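Statach Restarts: README

Tuesday, January 27, 2026
By Ga-eun Han

Statach Restarts is a table of throw-ins and goal kicks from amateur soccer matches in the Madano league. It covers 400 matches. Each row is one restart, logged from the time the ball leaves play to the second touch after it returns.

Files

restarts.csv has one row per restart. matches.csv has one row per match. clubs.csv maps club codes to names and home grounds. All files are UTF-8, comma separated, with a header row. Times are in seconds from the kickoff of the half, so a restart in the second half begins again near zero. Use the half column before sorting.

Main fields in restarts.csv

match_id: key to matches.csv
half: 1 or 2
type: throw_in or goal_kick
t_out: time the ball crossed the line
t_in: time it was released or kicked
kept: 1 if the same team had the second touch, 0 if it did not, blank if play was stopped first
zone: one of 5 bands running from the team's own goal line to the other end

The zone is always given from the side of the team taking the restart. Version 1 used the home team's side for everyone, and old scripts will give wrong answers on away rows.

Collection

Matches were logged from touchline video, all shot from the halfway line. Far-side throw-ins are harder to time than near-side ones. We left them in and set far_side to 1. For 200 matches a second person logged the whole game without seeing the first log. Where the two disagreed on kept, Han-gyeol Kwak made the final call. Both original values are in the logger_a and logger_b columns.

Known gaps

Duvgate's ground has a track around it, so balls take longer to come back. Compare its home matches with care. There are 160 rows with no t_out — the ball was behind a dugout or a parked van when it crossed. Goal kicks retaken on the referee's order are logged once, at the retake.

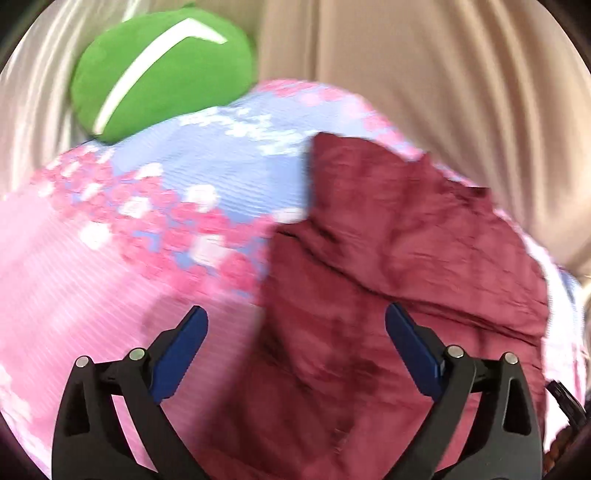
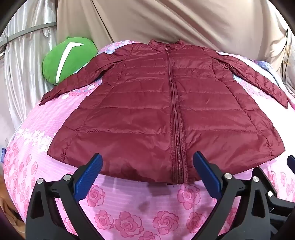

Color codes in matches.csv cover shirts, shorts and the coats worn by substitutes on the bench. Coats matter only when a substitute returns a ball and the logger has to decide which bench it came from. The list is short. A dark maroon quilted jacket like the one spread out on the rose-print sheet is coded maroon, never red, and the trim and zipper are ignored. Noh changed its bench coats in August, so coat_color for that club differs between early and late matches.

To join the tables, match on match_id and then on club code. Do not join on club name.

Comments (3)

pitchside_lee: Is t_in for a throw the start of the arm swing or the release?

Ga-eun Han: Release. I will add that to the field list.

row_counter: The zone change caught me out too. Could the old values stay in as zone_v1?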